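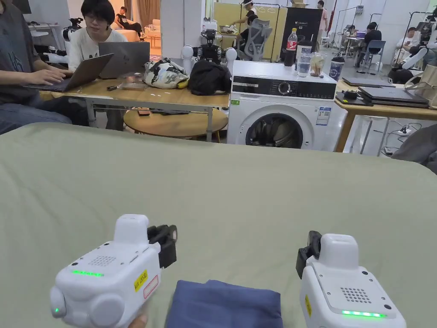 图一:绿色台面上的深蓝色布料,已叠起

Jukilix 联盟七月例会纪要

时间:晚八点开始,十点一刻散会
地点:语音频道“会议室”,文字记录同步在公告板
主持:Fouzia Warraich
记录:仓储组
出席:脚本组、仓储组、运输组、防务组、新人组各有代表,另有几名成员旁听
请假:外交组(书面意见已提前交到公告板,见第五项)

一、上次纪要确认

上次纪要中“Clistville 空间站三号泊位关闭”一句有误,关闭的是四号泊位,三号一直在用。更正后通过。

上次遗留事项:
脚本组重写泊位排队脚本,已完成初版,本次讨论。
仓储组清点公共仓库,已完成,本次报告。
运输组给 Carrasco 号换推进器,没有完成。缺高级线圈,材料在生产队列里,排在防务组的炮塔部件后面。继续挂账。

二、泊位排队脚本

脚本组介绍初版。旧脚本按飞船进入空间站范围的先后排队,范围一大,路过的船也会被排进去,占着位置不进港,后面的船就一直等。新脚本要求驾驶员在频道里发一条入港口令,脚本收到口令后才登记,登记后超过时限没有对接的,自动移出队列。

编程板放在控制塔二层,旁边加了一块显示屏,显示当前队列、每个泊位的状态和最近一次出错的信息。显示屏每隔几秒刷新一次,脚本组说再快会拖慢服务器,上个月服务器卡顿有一部分就是旧脚本刷新太频繁引起的。

运输组问,满载的大船转向慢,从登记到对接经常超时,能不能给货船单独的时限。脚本组答可以,按船的质量分两档,写在编程板的自定义数据里,各组可以自己改,不需要动代码。

防务组提出,战斗状态下返航的船应当插队。讨论后同意,但不做自动判断,由当值的控制塔人员手动把船提到队首。防务组原来希望脚本读取船体损伤,脚本组认为读取别人的船需要共享权限,很多成员不愿意开,做了也用不起来。

仓储组提醒,四号泊位修好以后接驳器的名称改过,脚本里写的还是旧名,所以测试时四号一直显示“未找到”。脚本组当场改名,重新编译后四号显示正常。

决定:
新脚本先在 Clistville 试用到下次例会,旧脚本的编程板断电保留,不拆。
入港口令贴在公告板置顶帖,新人组负责写进新人手册。
货船与普通船的时限由运输组试出合适的数值后报给脚本组。

三、公共仓库清点

仓储组报告。清点前系统显示的库存和实际不符,主要原因是分拣脚本把同名的改装件当作普通件入了库。清点后,公共仓库共有货柜 276 个,其中 177 个已接入分拣网络,其余的还在用手工管理,大多在旧矿区一侧。

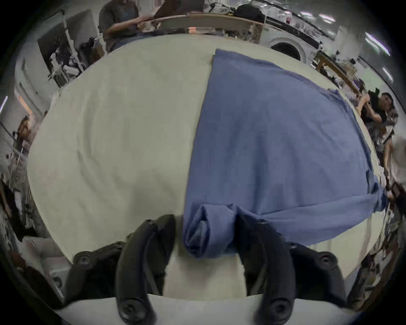 手工管理的那部分货柜里东西很杂,有成员把私人物品放在公共货柜里,取的时候找不到,以为被别人拿走了。清点期间收到的几条投诉都属于这种情况,东西已找回并通知本人。

分拣脚本的改动建议如下:货柜名称里加方括号标签,脚本只认标签,不认货柜类型;没有标签的货柜一律跳过。仓储组已经在一小块区域试过,没有出现错分。

脚本组对标签写法有意见,认为中文标签在某些客户端下会显示成方块,建议统一用英文缩写,对照表贴在仓库入口的显示屏上。仓储组同意。

有旁听成员问,为什么不直接用创意工坊里现成的分拣脚本。脚本组答复,现成的几款都看过,功能够用,但每次都要遍历全部货柜,按目前的规模运行时会超过指令上限,编程板会停掉。自己写的版本把遍历拆到多次运行里做,慢一些,不会停。

决定:
旧矿区一侧的货柜由仓储组分批接入,优先接矿石和锭,弹药最后。
私人物品移到生活区的个人柜,下次例会之前没有移走的,由仓储组统一放到待领货柜,不作销毁。
标签对照表由脚本组出初稿,仓储组校对。

四、Remasico 航线

运输组报告。Remasico 矿区的往返航线已经开了一段时间,冰和铂的产量稳定,问题在路上。自动驾驶脚本在重力井边缘会提前减速,飞船停在半路,要人去接管。这个月人工接管过 9 次,多数发生在夜里没人在线的时候。

脚本组看过日志,原因在于航点高度写死了,而 Carrasco 号满载和空载时的刹车距离差别很大。可以改成按当前质量计算刹车距离,但计算时需要读取全部推进器的有效推力,在大气层里这个数值会变,还要再测。

防务组询问,沿途有没有遭到袭击。运输组说没有,只在中段见过一次陌生信号,停了一会儿就离开了,没有截到编号。防务组建议在中段放一个中继浮标,装天线和相机,有信号时自动截取编号发回频道。浮标不装武器,以免触发服务器的遗弃网格清理规则。脚本组说浮标的脚本可以直接用去年观测站的那份,改一下频道名就行。

关于燃料,运输组提出在 Remasico 留一部分氢气,不要每次都从 Clistville 带。矿区本身有冰,加一台制氢机即可。主持人问电力够不够,运输组答白天够,夜里要靠电池,现有电池约能撑 27 分钟,制氢机夜里应当关掉。可以用定时器配合太阳能板的输出来控制,不需要编程板。

决定:
刹车距离的改动由脚本组在测试存档里做,测试通过前 Carrasco 号维持人工驾驶进出重力井。
中继浮标由防务组建造,材料从公共仓库支取,支取单照常填写。
制氢机由运输组下一趟带过去。

五、外交组书面意见

主持人代为宣读。邻近联盟询问能否使用 Clistville 的泊位加油。外交组倾向同意,条件是对方事先登记船名,并且不得进入仓库区。

防务组不反对,要求仓库区的气密门改为派系权限,目前有两扇门还是“所有人可用”。仓储组承认是清点期间为了方便临时改的,忘了改回来,会后马上处理。

脚本组补充,排队脚本的口令目前任何人都能发,如果让外部船只入港,需要给他们单独的口令,并限定只分配外侧泊位。改动不大,可以和试用版一起上。

表决:同意向邻近联盟开放外侧泊位,限加油和维修。多数赞成,新人组弃权,理由是新人常用外侧泊位练习对接,担心碰撞。主持人建议新人练习改到训练平台,新人组表示回去商量。 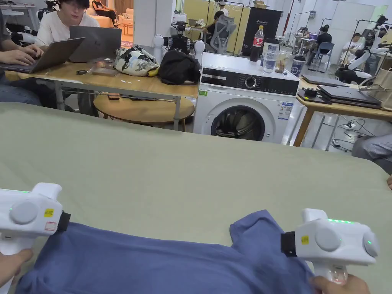
图三:铺在桌面上的蓝紫色T恤,布面有褶皱

六、新人手册

新人组报告。手册里关于编程板的一章写得太长,新人读不完,提问最多的仍然是最基本的几件事:脚本贴进去之后为什么没有反应,显示屏为什么是黑的,改完自定义数据要不要重新编译。

建议把这一章拆成两份,一份只讲怎么用联盟现有的脚本,一份给想自己写脚本的人看。脚本组同意提供后一份的内容,但要求新人组先整理出常见问题清单,免得写了没人看。

有成员提出录一段视频。新人组说录过一次,游戏更新后界面变了,视频很快就过时,文字改起来容易。暂不录。

手册里的截图也需要更新,特别是权限设置那一页,按钮位置已经和现在的版本不一样。由新人组更换。

七、其他

仓储组请各组在支取单上写明用途,只写“建造”的不再受理。

防务组通报,空间站外壳东侧有一段装甲被陨石打掉,已临时用轻型装甲补上,等材料到了再换。

运输组请求把频道里的自动播报关小,入港时和语音重叠,听不清。脚本组查了一下,播报音量由音响方块控制,已调低。

有人问服务器下次更新后脚本接口会不会变。脚本组说更新说明还没有出来,更新当天请大家先不要重新编译任何编程板,等脚本组在公告板上发通知。各编程板的代码已经另存了一份,放在公告板附件里,如有本地改动请自行备份。

八、待办

脚本组:排队脚本试用版上线,含外部口令;刹车距离测试;标签对照表初稿;脚本入门内容。
仓储组:旧矿区货柜接入;两扇气密门改回派系权限;校对标签对照表。
运输组:试定入港时限;制氢机运往 Remasico;Carrasco 号推进器(挂账)。
防务组:中继浮标;外壳东侧装甲。
新人组:常见问题清单;口令写进手册;截图更新;答复练习场地一事。
外交组:通知邻近联盟表决结果,收取船名登记。

下次例会仍为晚八点,日期由 Fouzia Warraich 在公告板另行通知。对本纪要有更正意见的,请在公告板本帖下留言。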